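Section 4: Using the Bed as Your Folding Surface

Welcome back! By now your Mivon front-loading washer has finished its first load, and it's time to find a good spot for sorting and folding. A counter will do the job, but we've always been fond of a bed – it's wide, it's soft, and you don't have to stoop much to reach it.

1. Pull the cover smooth, working from the middle out toward the edges.

2. Lay the blue and denim pieces on the bed before anything else, and keep them away from whites for the first few washes.

3. Pick up soft pieces by a loose pinch of fabric, give them a gentle shake, and let them hang for a moment before you lay them down.
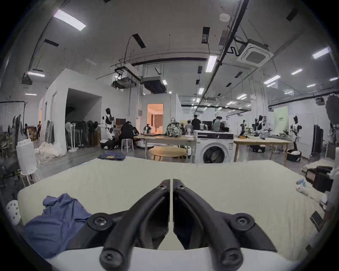
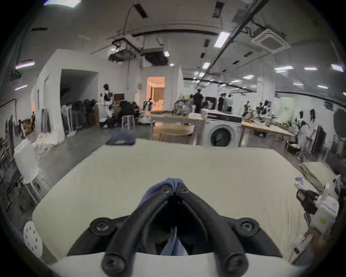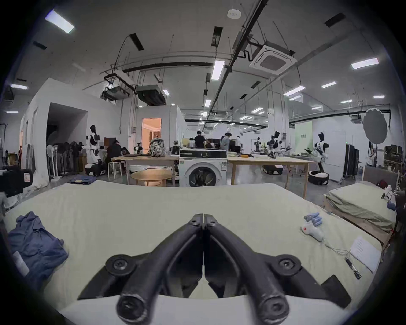
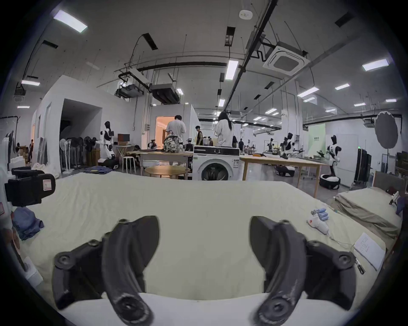
Fig. 4. Blue clothing on a cream-colored surface, four views.

4. Fold heavy denim in half lengthwise, then up from the hem, and set it toward the far side so you have plenty of elbow room for the lighter things.

NOTE: Small items such as gloves and plush toys like to wander off into the folds. Give them a place of their own at one side of the bed, along with this guide if you're reading as you go.

CAUTION: Never fold over cords, connectors or tools. Metal parts can snag a knit before you feel the tug.

For stain treatment with Tralto powder, see Section 5. Replacement door seals can be ordered as part no. 564, and lint filters as part no. 316.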